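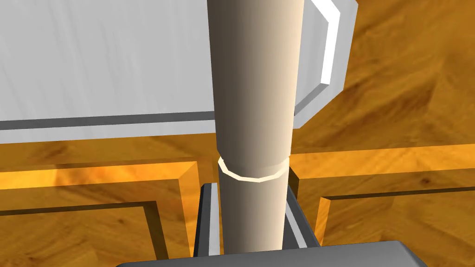

Render: tall beige cylinder with a thin white ring, gripper at the lower edge.

Ticket: Kellerik sync skips one folder tree, no error shown
Status: Resolved
Opened by: Phong Lã, Luken office
Priority: Normal
Component: desktop client, network share

Reported problem
Nightly sync from the Luken workstation to the Trundach share finishes with a green tick, but 399 files are missing at the far end. All of them sit under the project folder Hứa. Other project folders on the same drive are complete. Free space on the share is fine and permissions match the parent folder.

Already tried by user
Restarted the client. Signed out and back in. Renamed one of the missing files and ran a manual sync; the file still did not copy. Dragged the same file to the share by hand and it copied normally.

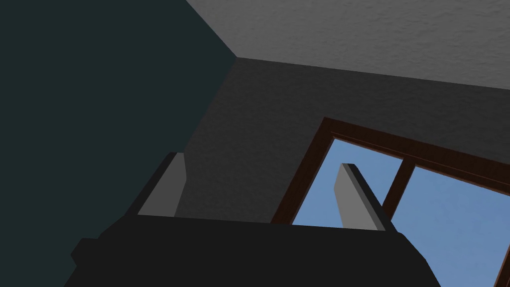 Render: gripper from below, fingers spread, ceiling and upper walls behind.

22:10 Support
Please set logging to verbose, run a manual sync on Hứa only and attach the log. Leave the client open until the summary line is written.

22:41 Phong Lã
Log attached. The folder is listed as "already present, skipped" and the client does not go into it at all. On the share I can see two folders with what looks like the same name. One is empty.

23:05 Support
The two names look the same but are stored differently. In one, the letter ứ is a single character. In the other it is a plain u followed by two separate accent marks. The workstation catalogue holds the first form and the share holds both. The client matches on one form, then checks the contents under the other, finds nothing to compare and marks the folder as done.

Did anyone set up this folder from a different computer?

23:18 Phong Lã
Yes, it was made on a laptop in April and moved over later. The empty one has the older date.

Workaround
1. Pause sync on all machines that use the share.
2. On the share, remove the empty Hứa folder. Check that it is empty first, including hidden files.
3. On the workstation, rename the folder to Hua, then clear the client catalogue under Settings, Advanced.
4. Resume sync on the workstation only and wait for the full rescan.
5. Resume the other machines.

00:32 Phong Lã
Steps done. Rescan took 12 minutes. 399 files copied, no skips. I would prefer to keep the accented name if that is possible.

00:40 Support
Not on client version 3. Names are compared without being converted to one form first. Logged as a defect and linked to this ticket. Keep the plain name until the fix is released, then rename on the workstation and let it sync from there.

Closed by support. Reopen within nine days if the skip comes back.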